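Runau Grasp Tools: Frequently Asked Questions

General

What does Runau do?

Runau takes recordings from a hand-held gripper and turns them into training episodes for a manipulation policy. It covers pose tracking, jaw width estimation, time alignment, episode cutting and export. It does not train the policy. Most people use the Manddale trainer for that, and the export format matches what Manddale reads.

Do I need a robot to use it?

You need one to run a policy, but recording and processing work without it. The planner can also replay an episode against an arm model and report which poses are out of reach.

Which operating systems are supported?

Linux only. The viewer runs in a browser, so you can look at episodes from any machine on the same network.

Recording and tracking

How long should an episode be?

Keep each one under 50 seconds. Longer files will load, but the tracker corrects drift over the whole episode and the wait grows quickly. If a task takes longer, split it at a point where the jaws are open and the hand is still.

Why does tracking fail at the start of some episodes?

The tracker needs fixed points at different depths before it can set scale. If you start with the tool a few inches from a blank wall or a bare countertop, it has very little to work with. Start farther back, move sideways for 2 seconds, then go in.

Can I record in an ordinary kitchen?

Yes. Kitchens track well, as there are plenty of edges and corners behind the work area. Watch out for bright windows and shiny pots. The first can make the exposure jump and the second gives reflections that move when you move. Set exposure to locked in the recording profile.
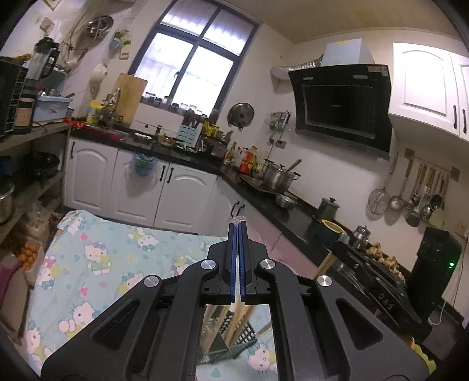
Jaws nearly closed above a basket of chopsticks, with the counters and a bright window behind.

Does a patterned tablecloth confuse the tracker?

Printed patterns usually help, provided the cloth stays flat. If it slides or bunches up during the episode, those points move with it and the pose can jump. Tape the corners down, or turn on "reject moving plane" in the tracking settings.

Why is my jaw width never zero?

The estimate measures between the pads, and soft pads leave an offset. Run the width calibration with the jaws fully closed and again fully open. Repeat it after changing pads.

Thin objects are a problem. What can I do?

Chopsticks, skewers and pens are close to the limit of the width estimate, so the default grasp detector often misses them. Lower the contact threshold in small steps and check the result in the viewer. Don't rely on width alone to mark success. Add a label by hand.

Processing and export

What does error 245 mean?

The camera and motion sensor clocks do not overlap. Check that both streams were started before the episode was cut.

And error 258?

The episode has no grasp event. Either the threshold is too high or the jaws never closed far enough. You can export anyway with "allow empty" checked.

Can I use Kneževič filtering on old episodes?

Yes, from version 2 on. Reprocess from the raw files, as the filter can't be applied to episodes that have already been smoothed.

Where do I report a bug?

Use the tracker on the Ciltport site. Attach the log and the recording profile. Please don't attach raw video unless we ask for it.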